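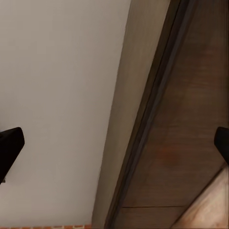 A very close look at a pale, flat surface with a tan-beige edge

Iretti FAQ - the stuff you keep asking me

Last updated October 7, 2023

I play a lot of Iretti and I write about it here, so my inbox is mostly questions about Iretti. These are the ones that come up most. If yours is missing, drop it in the comments and I'll get to it when I'm not stuck on a boss.

Is the Nostalska map really coming back?

Yes! It's in the patch notes for the next update, listed under returning areas. What we don't have is a day. The notes say "later this season" and the season still has a good stretch left, so please stop asking me if it's tonight. I'd love for it to be tonight.

Will it be the same as the old version?

Mostly, from what I've read. The harbor is staying, the bell tower is staying, and the long bridge that everybody used to camp on is getting a second way across underneath. I was one of the people camping on that bridge, so I have mixed feelings. The fishing huts on the north shore aren't mentioned either way.

What level do I need to be to get in?

It was level 65 the first time around and I haven't seen anything that says it changed. If you're a little short, run the Mugo contracts. They're dull but they pay well in XP, and you can do them with a podcast on.

How do I unlock Mugo contracts? I don't see them on my board.

You have to finish the ferry quest first, all the way through, including the part where you go back and talk to the ferry captain a second time. A lot of people skip that because the quest looks done after the fight. Go back to the dock, talk to her, sleep at any inn, and the contracts should show up on your board. If they don't, restart the game. That fixed it for me in August when mine went missing.

How much does the Bosmont glider cost now?

400 shells. It used to be cheaper and yes, I'm annoyed too. You can still earn it for free if you collect all 109 lanterns, but two of them are in Nostalska, so you'll be waiting on the map like the rest of us. Halima Shirima has a great lantern route in the guides section (she did the whole thing with no fast travel, which I can't recommend to anyone with a job).

Is the glider worth it?

For getting around, sure. It turns tighter than the starter one and you lose less height when you bank. In a fight it doesn't matter at all, you'll be on the ground. If you've only got enough shells for one thing, I'd buy the bigger satchel first and then save up again.

Does progress carry over between PC and console?

Levels, shells and outfits carry over. Your key bindings and your map pins don't. I had 253 map pins on PC and started from zero on console, and I may have said a few words out loud. Take screenshots of your map before you switch.

My game stutters every time I walk into the market. Help?

Try turning crowd detail down to medium before you touch anything else. Shadows are the next one. Kheri Kinyua posted in the comments that capping the frame rate helped on his older laptop, and Mercy Biwott had luck with clearing the shader cache, so those are both worth a go. After you clear it, the first load takes forever - let it finish.

Can I play Iretti solo?

You can do the whole story solo. The two vaults at the end are built for a group, and I've only ever beaten the second one with three other people yelling at me. If you need a group, the pinned thread on the forum is friendly and there's usually somebody on in the evenings.

What's the best starting class?

Warden, if you've never played a game like this. You can take a hit and you heal slowly between fights, so you get time to learn the dodge. I started as a Piper and had a rotten first week. Nafula Shirima swears Piper is easier once you get the second song, and she's better than me, so go argue with her.

Do you take guide submissions?

I do! Send them through the contact form with your player name and which version you wrote it on. Lama Nassar reads them before I do and she'll email you if something needs fixing. Please don't send videos, just a link is fine.

Are you going to cover the card game too?

Maybe over the winter. I bought one starter deck and I've lost every match so far.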